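Incident Gallery: Wall Approach Fault in the Simulated Corridor

Robotics Safety Office, Ustivon Institute
Page maintained by Eylül Güler

The images on this page accompany the office's report on the wall approach fault recorded in March during simulation trials of the Onon mobile manipulator. No person was injured and no physical equipment was damaged, as the trials were carried out entirely in software. The office nevertheless treated the matter as a reportable safety event. The same motion controller was scheduled for transfer to the physical unit in the Plukov test hall, and a fault of this kind in an occupied hall would have been serious.

The trial series consisted of 400 simulated runs through a tiled corridor. In each run the robot was to travel along the wall with its gripper open, keep a set clearance from all surfaces, and halt when that clearance could not be maintained. The controller met the requirement in 385 runs. In the remaining runs the right arm continued to move toward the wall after the halt command had been issued, and the run was ended by the simulator's own contact limit.

The fault was first reported by Zainab Akande, who was on duty on the Monday of the final trial week. Shahram Najafi and Rachid El Sherbiny carried out the review. Both images are renderings from the simulated corridor, taken from a viewpoint close behind the gripper. Readers who wish to consult the full run logs may apply to the office in writing.

1. Right gripper near the patterned lower wall

The fingers are open and nothing is held between them. The black upper wall, the yellow trim and the dark brown band cross behind the gripper at a slant. Reviewers gave particular attention to this part of the corridor, where the patterned surface curves away to the right and the clearance estimate was found to be least reliable.
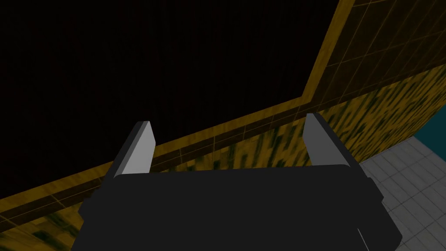
2. Gripper and wall from a steeply tilted view

The review found that the controller stored its distance to the wall at the start of each movement and did not refresh that value when the wrist was turned. In a straight section of corridor the error was small. Where a turn of the wrist was combined with forward travel, the stored distance could be out of date by as much as 27 millimeters — more than the full safety margin set for the trials.

A second fault made the first one harder to detect. The halt command was accepted and logged by the base of the robot, but it was not passed on to the arm until the current arm movement had finished. The operator's display therefore showed the robot as stopped while the arm was still in motion.
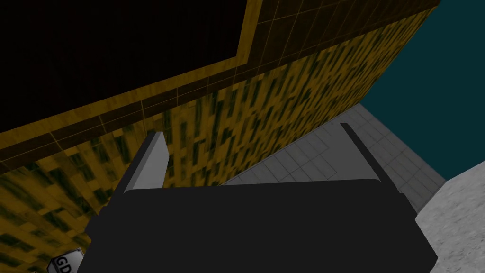 The open gripper, with yellow tiled wall behind it and gray floor tiles visible between the fingers.

Actions taken

The transfer to the Plukov test hall was suspended on the day of the report. The controller has been changed so that wall distance is measured again throughout every arm movement, and the halt command now goes to the base and the arm at the same time. The operator's display will show "stopped" only when both have confirmed.

Othmane Benjelloun has been appointed to oversee the repeat trials. The full series of 400 runs will be carried out again in the same corridor, with added runs at the curved section. The suspension will remain in force until the office has accepted the results in writing.

Staff who operate other robots with the same controller version are asked to keep to reduced arm speed and to use the hardware stop, located on the operator's console, in place of the on-screen halt command. Questions about the report should be addressed to Eylül Güler at the Robotics Safety Office.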